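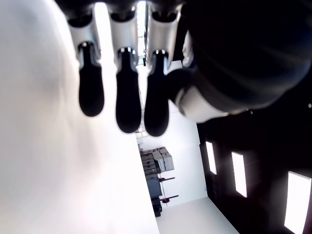 Vol. 9, p. 199

### 3.2 Dish size and shared meals

The survey covered 400 households in Gollska and the villages near Tastalcombe. Each household kept a meal diary through April and noted which dishes were put out, who ate from them, and what was left over. We received 709 usable entries for the evening meal. Breakfast was left out, as most people ate it standing or on the way to work.

Families in Gollska tended to serve from one large dish placed in the middle of the table. In the villages, food was more often put on plates in the kitchen – a habit that older residents linked to small dining rooms. A single dish on a plain white table (Figure 2) is the simplest setting we consider, and the one most diary keepers drew when asked to sketch a meal for one.

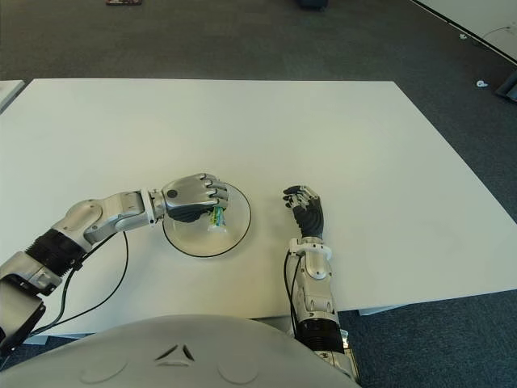
Leftovers were higher where people served themselves, but the gap was small and closed almost fully when bread was counted separately. Soup was the exception. It was nearly always finished, whatever the size of the bowl.
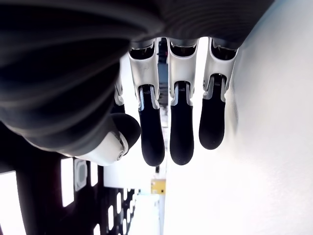 Guests changed the pattern in both areas. Village households brought out serving dishes for visitors and put them away again the next day.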